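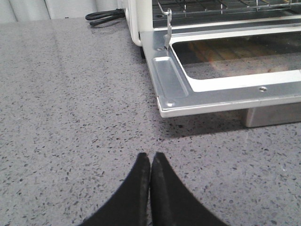

The Hurnero Lap Tray for Back Seat Snackers

Hi, I'm Nanna Bech, and I made this tray out of pure frustration with crumbs! My three kids eat like they're being timed, and every drive to my sister's place left half a breakfast down the side of the booster seats.

So the Hurnero has a raised lip all the way around, a soft beanbag base that settles onto small knees, and a cup well deep enough for a real cup (the shallow ones drove me nuts). It folds in half and slides into a seat pocket. I keep ours in the car year round, and yes, it has gone through the dishwasher -- top rack, base unzipped first.

We've shipped 1,427 of them so far, which still makes me a little giddy.

What you get
One tray, one zip-off base, one strap
Colors: moss, brick, navy (navy is back in February)
Fits kids from age 3 up
Price: $35
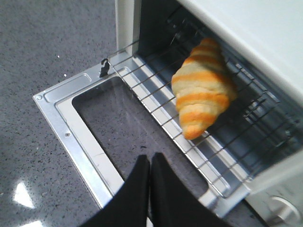
Croissant on the rack, toaster oven door open

A note on the strap: it goes around the child's waist, over the top of the seat belt, never under it. Vibeke Vigfúsdóttir, who sews all our bases, stitched a little arrow on the buckle side after I kept putting mine on backwards.

Need a spare base? They're on the Fasum parts page, and you can add one at checkout too. Orders go out every weekday morning, so get yours in before 9 a.m. if you've got a trip coming up!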